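Clearing the Table: Our Sorting Project
Huệ Hồ and Cúc Trịnh, June 20, 2022

We wanted to know how people group stuff that has no business being together, so we set everything out on the blue checked tablecloth.

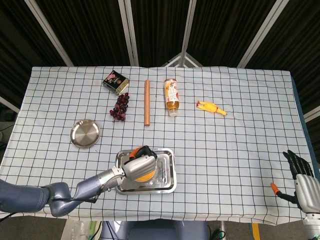 Cúc wanted to start with food, and I was all for it! Grapes were easy. The rolling pin caused a fight (kitchen, sure, but you can't eat it), and the rubber chicken was worse – I said toy, she said "well, it's a chicken." We ended up with 5 groups and gave the chicken its own. Next time I'd like to try it without the plate and tray.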